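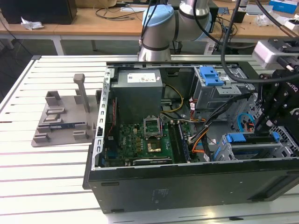 Merkside Strategy Gamers — online meeting, August 2, 2020

Started late, sound trouble on two ends. Quorum ok. March minutes approved, no changes.

1. Plesholm campaign

Turn 77 done and uploaded. Map has gotten too big for the evening slot — last session got through one front and then people had to log off. Long talk about splitting the table. Agreed:
— north and south groups play separate nights, same save, north goes first
— no attacks over the river until both groups have taken their turn
— supply rule stays as is till the end of the season

Complaint that the Lunis faction is too strong. Starts with 520 gold where everybody else gets 200, and the cheap walls on top of that. Lunis players say they have no port and half their land is swamp. Went back and forth. Vote: starting gold stays for this campaign, goes to 200 for all in the next one. Walls not touched. Passed, 3 against.

Also — somebody razed the mill town the turn after a truce was signed. Allowed under the rules as written. Truce wording to be tightened, see below.

2. House rules

Current rules doc is a mess, two versions floating around. The one with the green header is the right one, other one to be deleted. Changes agreed:
— truce lasts three full turns from signing, not from when it's posted
— breaking one costs all your spies
— a missed turn gets played by the computer on "defend", no more asking a neighbor to do it
— undead units can't garrison a city they didn't take themselves (was meant to be in there since the spring, never got typed up)

Night raids: no agreement. Carried over.

3. Aigner

Proposal to try Aigner as the next game, shorter, one evening per match. Four of us have played the demo. For: quick, good hex map, runs ok on old machines. Against: the tutorial is bad, no save in the middle of a battle, music. Trial night to be set up before any vote. Those without the demo please download it beforehand and not at start time like last time.

4. Money

Server paid through the end of the year. Dues unchanged. Old rulebooks still in the Merkside cupboard, free to whoever wants them, can't be picked up until the hall opens again.

5. Other business

Turn reports are getting too long. Please keep the in-character speeches in thier own thread. Request for a map without the fog for finished turns — will be done if the export works.

Forum password reset is broken, ask in chat.

Next meeting online again, date to be posted. Closed after item 5, skirmish game after for those who stayed on.

Actions: delete old rules doc. Type up truce and undead rules. Aigner trial night — poll goes up this week. Tell the south group about the new turn order, they weren't all on teh call.

Contact us | © 2020 Merkside Strategy Gamers | Back to top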